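4.2 Foam Inserts and Part Seating

The second group of trials dealt with the foam inserts. In the earlier section we looked at open bins, where parts lie in a pile and the person at the bench has to sort them by eye. An insert works differently. Each part has its own cutout, and a glance at the block shows which cutouts are still open. The shop that supplied our parts, Endholm, had used cardboard dividers before and wanted to know if foam was worth the added cost for small kits.

The inserts were cut by Tronetti from closed-cell foam sheet. Two versions were made. The first had cutouts that followed the outline of each part closely, with very little room to spare. The second had the same layout with a wider margin at every edge. Both versions used the same parts, the same order of packing and the same bench, so any difference in seating should come from the margin alone. The color of the foam was picked by the supplier and played no role in the design, although several packers said that dark openings in a bright block were easy to find.

A kit was counted as complete when every part sat below the top surface of the foam and stayed there when the block was tipped to 35 degrees. A part that stuck up past the surface was marked as proud. A part that went into the wrong cutout was marked as misplaced, even when it fit. We did not record how long it took to pick up each part, only the time from the first part to the last.

In total, 329 kits were packed with the close-fitting insert and the same number with the wider one. The first kits of each session were kept in the count. We thought about dropping them as practice, but the error rate in the first kits was close to the rate in the rest, and leaving them in made the comparison simpler.

The close-fitting version held parts better once they were in. Few of them moved in the tip test. Getting them in was slower, and flat parts gave the most trouble. A flat part that goes in on edge has to be lined up in two directions before it will drop, and if it is turned by a small amount it catches on the lip of the cutout. Packers tended to push at that point, which pressed the foam down on one side and left a mark. After around 700 insertions the lips of the narrow slots were visibly rounded, and by then the close version behaved much like the wide one for those slots.

The wide version was quicker to fill. Its main weakness was lean. Thin parts rested against one wall of the slot and stood at an angle, and in a few cases the leaning part covered the opening of the next slot. This did not stop the kit from being finished, but it did mean that the order of packing mattered more than we had planned for.

Shape also had an effect. Cutouts with lobes or other uneven outlines produced almost no misplaced parts, as only one part in the kit would go in. Plain rectangular slots of nearly the same size were the source of most mix-ups. Figure 6 shows a block with both kinds of opening, along with a forked part of the sort that was often turned the wrong way around.

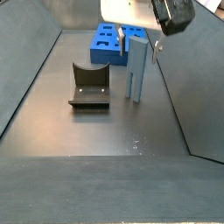 Figure 6. Blue foam block with rectangular and lobed cutouts. The light-blue forked part stands upright in front of it, legs down.

Forked parts deserve a separate note. The two legs are easy to feel by hand, and most packers used them to decide which end went in first. The packing sheet, written by Pathirana, called for the solid end to go down. Packers who had not read the sheet closely put the legs down in most cases, and said afterward that it seemed the natural way to set the part. Changing the sheet was cheaper than retraining, and in January the order was reversed for the remaining kits. Errors on this part fell, and the other parts were not affected.

We also tried a printed outline next to each slot, made by Drirwood as a thin adhesive film. It helped with the rectangular slots but peeled at the corners when the blocks were stacked. The film was left out of the later trials, and the results in Section 4.3 are for bare foam only.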